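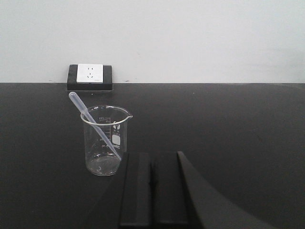
The beaker and the pipette, on the black bench at Clisdale.

Morven MacLeish had been given the good bench, and she could not get over it. Nine years of working on a door laid across two filing cabinets, and now this: a long black counter, a white wall behind it, an outlet right where a person would want one. She ran her palm along the top and laughed out loud.

"You like it," said Paora Hollis from the doorway. He was holding two mugs and knew better than to bring them in.

"I love it! Look how black it is. You could find a grain of salt on this from across the room."

"Is that what we're looking for? Salt?"

"In a way, yes."

What they were looking for was blue. The old dye works at Plutitz had closed before either of them was born, and its recipe book had come to Clisdale in a shoebox, 387 pages in a slanting hand, with a color called Nalus on page 200 that no one had made in 60 years. There was a scrap of ribbon pinned beside the recipe. Morven had looked at that ribbon every morning since November, first in daylight and then under the lamp, and she still couldn't say what it was like. Dusk, a little. The inside of a mussel shell, if you tipped it.

She set out one beaker. She had a whole cupboard of glass, and Paora had expected her to cover the bench with it by noon, but she wanted the one, a short one with a good spout, standing out there by itself. She leaned a plastic pipette in it and stepped back.

"That's all?" Paora said.

"Isn't it wonderful?"

He put the mugs down on the hall floor and came to stand next to her. The wall was very plain. There were some specks on it, down near the counter, and he licked his thumb and reached over to rub at them.

"Leave those," she said. "I've gotten fond of them."

"You've been in here since breakfast."

"It was a long breakfast."

She opened the book to the page and read it to him, the way she had read it to everyone who stood still long enough. Warm the water. Add the first powder slowly, then wait for as long as it takes to walk to the gate and back. Add the second by drops, and stop when Mathew says.

"Who's Mathew?" Paora asked.

"I have no idea! He isn't anywhere else in the book. I think he was the one with the eye."

Paora thought about this. Down the hall somebody was running a tap.

"So how do we know when to stop?"

Morven lifted the pipette out of the beaker and held it toward him, handle first — or what would have been the handle, if a pipette had one.

"I'll do the drops," she said, changing her mind and taking it back. "You stand there, and you say."

"Say what?"

"Stop. Whenever you think so."

He went out to the hall and drank half his tea, quickly, standing up. Then he washed his hands and came back in, and took the place by the wall where he could see the ribbon and the glass at the same time.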